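Sun 23 June

When Dennis Sedgwick moved to Hadalton in May, he brought more than 3,000 books and only one box of toys. The books found their shelves in two weeks. The toys, he says, needed longer, as each one had to be picked up and remembered.

I visited him to learn how a family decides what stays. The house had belonged to his aunt, and her cupboards were still full. Dennis does not believe in throwing everything away on one weekend. He clears a table, brings a plastic container and works until the light becomes bad. "You cannot sort on a full table," he told me. "First the table, then the things."

His neighbor Derek Hartley prefers to sort by room. Dennis sorts by material — plastic with plastic, cables with cables, soft toys at the end. The cables are the part he likes least. They come out of a drawer in one knot, and he has the habit of laying them on the side and going back to them after coffee.

The soft toys are different. He washes them by hand, dries them on a towel and mends them with thread from Oravec, a small shop near the station. Some will go to his niece in Lerano. Others he keeps and will not discuss. 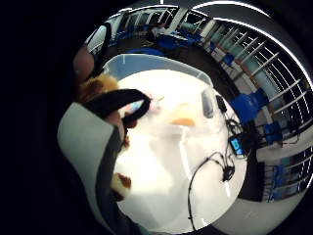 *Something furry in the hand, a container on the white table, and the cables still to be done.*

He showed me 12 boxes that were finished, all with a label in pencil. The attic is planned for autumn. Before this he wants to repair the ladder, and Derek has promised to lend him a better one.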